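Elel Grasp Planning Software
Last updated: Sat 29 December

Elel is the grasp planning and perception package supplied by Galska for work with transparent containers. It estimates the pose of a clear bottle or jar, proposes a contact height and passes the chosen approach path to the controller. Marker positions are read from each camera view and combined in a single table coordinate system.
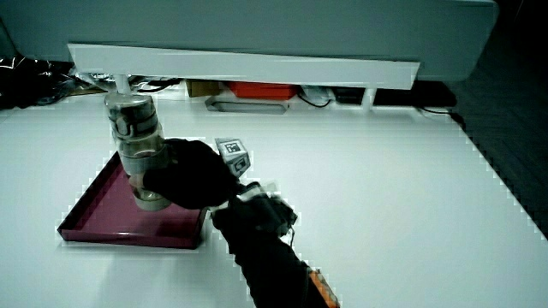
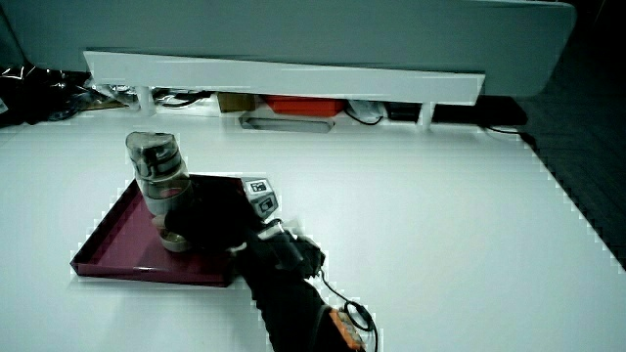
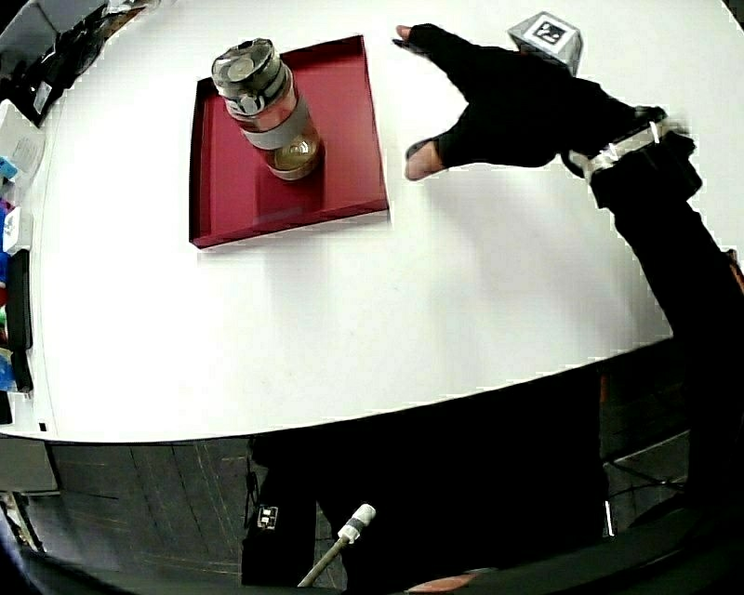
Clear, lidded container on a shallow tray, with a fiducial marker on the gripper (first and second views) and on the back of the gloved hand (third view).

The standard licence covers 2 workstations and 5 camera inputs. Recordings may be replayed at reduced speed, and any proposed grasp can be edited before export. Gallardo controllers require the June release or later. Enquiries concerning installation should be addressed to Gerd Dreßler at the Lititz office.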